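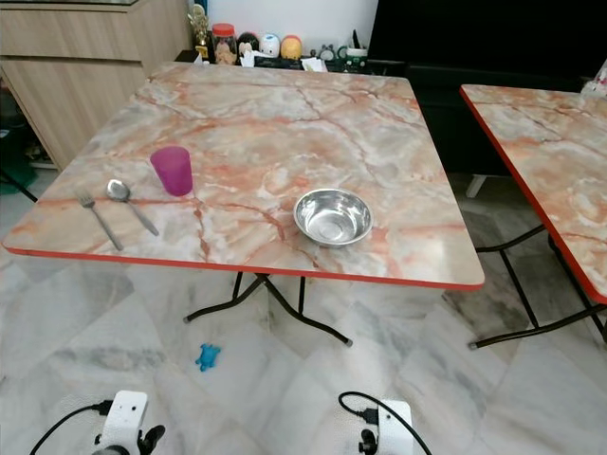

4.3 Registering a restricted-goods consignment

This section applies to importers using the Vestier declaration terminal at the Cendedthorpe customs post. Complete it before the goods arrive at the gate.

1. Sign in with your operator card and select Consignments, then New.
2. Enter the tariff code for each line. A declaration may hold up to 400 lines.
3. Select the country of origin. Do not enter the country of dispatch in this field.
4. Press Check List. The terminal compares each code with the current schedule of prohibited and restricted goods.
5. Lines marked R require a license number. Lines marked P cannot be declared and must be removed.
6. Attach the license and the certificate of origin as separate files, then press Submit.

Note: The schedule is updated overnight. A draft saved before 6 a.m. must be checked again before submission – the earlier result is cleared.

Caution: Removing a P line does not release the goods. They remain under customs control until a re-export or disposal order is issued.

If the terminal shows code 85, the license has already been used in full. Contact the Kusent licensing desk, attention Sunita Montoya, and quote the declaration number.

For consignments carried under a Sorensen transit guarantee, continue with section 4.4.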